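Consumer Claims, Unit 4: Decluttering and the storage business

Reading for this unit: the Naninance household survey and the two Gerkine brochures in the packet.

Start with the survey. Naninance reports that people who bought a home storage system "felt calmer" after 30 days. The sample was 3,881 customers, which sounds large until you read the appendix: only 1,705 answered the second round. What did the rest feel? We have no idea. People who were annoyed with their purchase may well have skipped the form.

Note also who was asked. These were buyers, and buyers like to think they spent well. There was no comparison group – no one who simply threw things out and bought nothing. 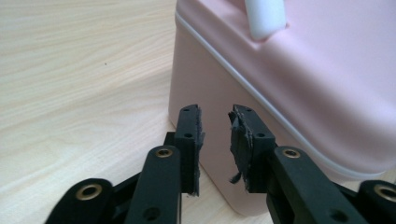

One reply on the course board disagreed: the survey may be weak, but a box with a lid did end the arguments over bills in that household, and surely that counts for something. It does, as one case. It can't tell us whether the box did the work or the hour spent sorting did.

Gerkine's brochure promises 15 minutes saved a day. Look for the source. It cites Enditura, and Enditura cites an older Gerkine leaflet.

For next time: read the Rieger chapter on self-reported mood, pages marked in the packet. Bring one storage ad and write down what it would take to prove its main claim wrong.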